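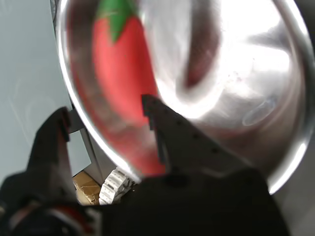

Ostska Mixing Bowl, Large, Stainless Steel

Item 149. In stock.
Reviewed for the shop by Efua Alhassan, 24 February 2024

The maker's leaflet calls this "the last bowl you'll ever buy." I have read that on three other bowls, so let's stick to what it does.

It is a big, plain steel bowl with a polished finish inside. The polish looks great under the shop lights and will show every fingerprint by the time you get it to the table. A red play pepper throws a dark red streak up the wall and tints the metal pink near the rim. Some people love that. If you want a bowl that hides smudges, get the brushed Rastogi and save yourself the wiping.

Weight: 800 grams
Finish: polished
Lid: none (the Binon lid is sold separately and fits, a bit tight)
Dishwasher: the leaflet says yes. I'd say yes, with spots.

What we use it for

Salad for a crowd, bread dough, popcorn, and holding the toy vegetables in the kids' corner. It has done the last job since October and I can't find a dent. I wouldn't read too much into that - soft toys are not hard on steel.

What I don't buy

The leaflet claims the curve of the wall "guides ingredients to the center." So does the wall of every round bowl ever made. It also says the finish is scratch resistant. Ours picked up fine scratches from a metal whisk in the first week. They don't matter for cooking, but they catch the light. Use a wooden spoon if that bothers you.

Compared with the Esusora

The Esusora is heavier and sits steadier on a wet counter. It also costs 9 dollars more, and I'm not sure most kitchens would notice the difference. If you knead by hand in the bowl, pay the extra. For tossing and serving, the Ostska will do.

Returns accepted for 50 days, unused, in the original box. Please take the sticker off only if you're keeping the bowl - the glue is stubborn and we can't resell it half peeled.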